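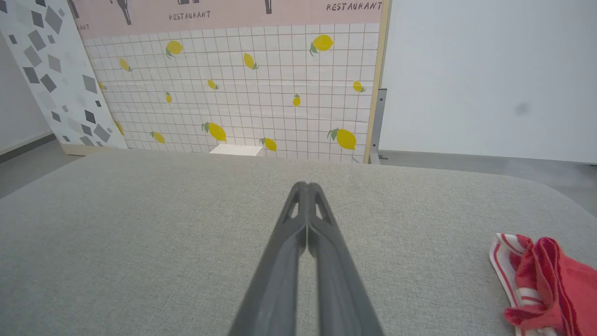

Page last changed: July 18, 2025

Can a Machine Do the Folding Yet? Laundry and Shelf Work Compared
Project report, second semester

Introduction

In this project we wanted to find out whether machines are ready to take over simple chores at home and in small shops. Our group is four students from the automation programme. Two of us work part-time in retail, and we know how many hours go into folding clothes that customers have opened and put back in the wrong place. We chose two chores for comparison: folding a garment, and putting boxed goods on a shelf. The second chore is already done by machines in many warehouses, but the first is still mostly done by hand.

Our question was modest. We did not ask if a robot can fold one shirt in a demonstration. We asked if a shop owner or a family could leave the machine alone with the work and come back to a good result.

How we worked

The first part was reading. We used the manual of the Arkberg arm, which our department owns, and the course notes on grasping. After that we planned 30 folding attempts and 30 shelf attempts, all with the same rules. An attempt was stopped if a person had to touch the item. We gave a mark for the final shape and wrote down the time. For the shelf chore we used empty cartons from the Flosteck shop, which kindly let us take them in September before the project started.

For comparison, each group member also did the same chores by hand. None of us is a professional folder, so our times should be read as the times of ordinary people.

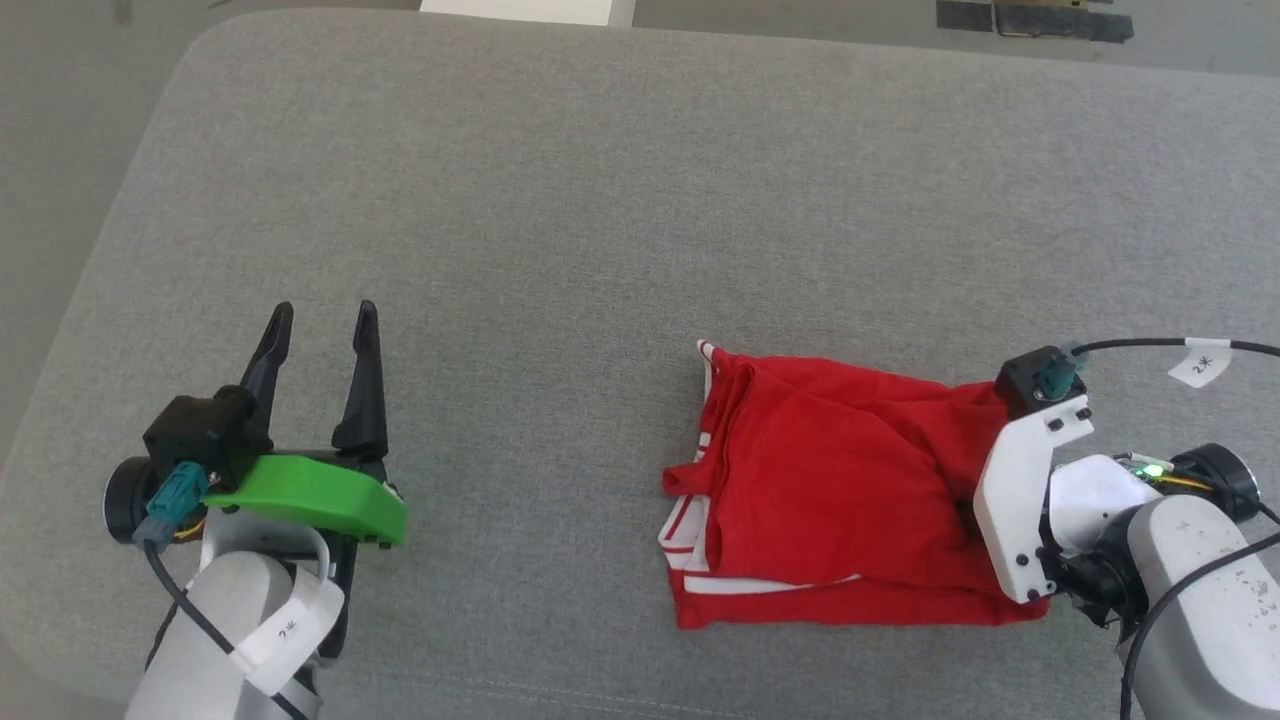
Cloth is difficult because it has no fixed shape. A carton has six sides, and when the gripper holds one side it is easy to know where the others are. With a garment, the machine must guess what is under the top layer. The red garment with the white trim is a good example of this. Even when it is folded into a stack, a lower strip still comes out along the bottom and a striped white part sticks out at the left. A person would tuck these in without thinking. For a machine, each one is a separate decision: is it a sleeve, a hem, or only a crease? The colour helps a little, as white against red is easy to separate in a camera picture, but one red layer on top of another red layer is much harder. We think this is the main reason why our folding marks were lower than our shelf marks.

Results

The shelf chore was finished without help in 20 of the 30 attempts. Most failures came from cartons with a soft corner. In the folding chore the results were weaker, and we were not satisfied with them. The first fold was usually acceptable. The second fold often pulled the first one open again, and then the attempt had to be stopped.

Speed was also a problem. By hand, the slowest member of our group still folded faster than the arm. At home this is maybe not so important, as the machine can work while the family is sleeping. In a shop it matters more, because the table must be tidy before the next customers come.

We also noticed that a lot of the work is before the folding. Somebody has to take the item from the basket, find the right side and spread it out. If a person does all this, there is not much left to save.

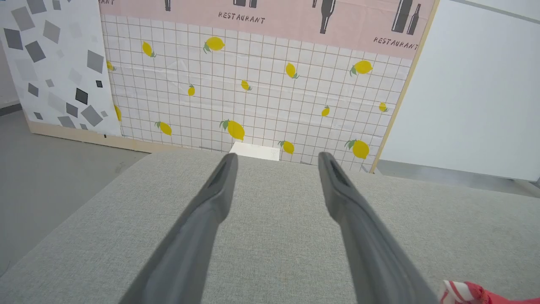

Discussion

Our answer is that shelf work with regular boxes is close to ready, and folding is not ready for use without supervision. A small shop could use the arm for cartons if one employee stays near. For clothes, we would not recommend it at the present time.

There are limits in our work. We used few garments and only one kind of table. A different gripper with softer tips could give better marks, and we had no money to test one. If another group continues the project, we suggest starting with towels, which are simpler in shape, and using at least 100 attempts for each chore.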